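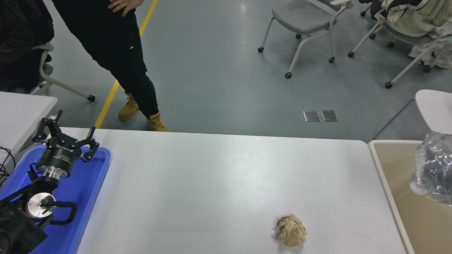
# Two weeks with the Wernier two-arm kit

Since the beginning of June we have on trial a tabletop kit from Wernier, two black arms with two-finger grippers. My colleague Noelia Barroso asked me to write down my impressions before we decide if we buy it, so I put them also on this blog.

The price for the pair is 3,225 dollars, with cables and software. For a small workshop like ours in Pudthorpe it is not a small sum, but the other offer, from Dobson, was higher and came with one arm only.

The installation took me one afternoon. The manual has 167 pages and I needed maybe the first 60. The chapter about calibration is good. The chapter about the network settings was translated in a hurry, I think, and I know well how that looks.

I like the small green light on the wrist, which I can see from my chair. I like less the cable beside it. It makes a wide loop, and I would prefer that it goes inside the arm. I wrote this to Wernier and they answered politely that other customers have asked the same.

For the grip tests I use crumpled paper. It has no regular shape, so the gripper cannot count on two flat sides, and it costs me nothing when it is crushed.

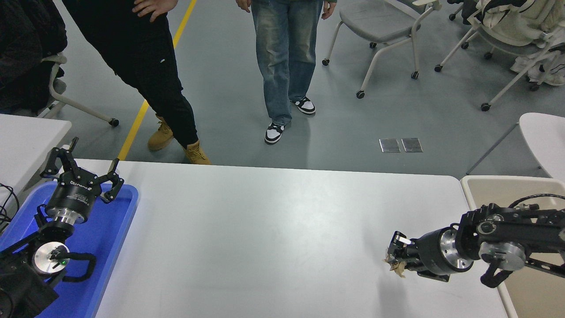 **Grip and handling**

In the second picture the right arm holds the paper between its fingers, just over the table. The force can be set in the software, and for paper I keep it near the lowest value. With the default value I got a very flat ball.

The left arm I have used less. Its fingers open wide and I want to try it with bigger objects – foam blocks first, then some small boxes that Syafiqah Ginting promised to bring from Pirelville.

The trial period continues until the end of the month. I still have to test how both arms work together when one gives an object to the other.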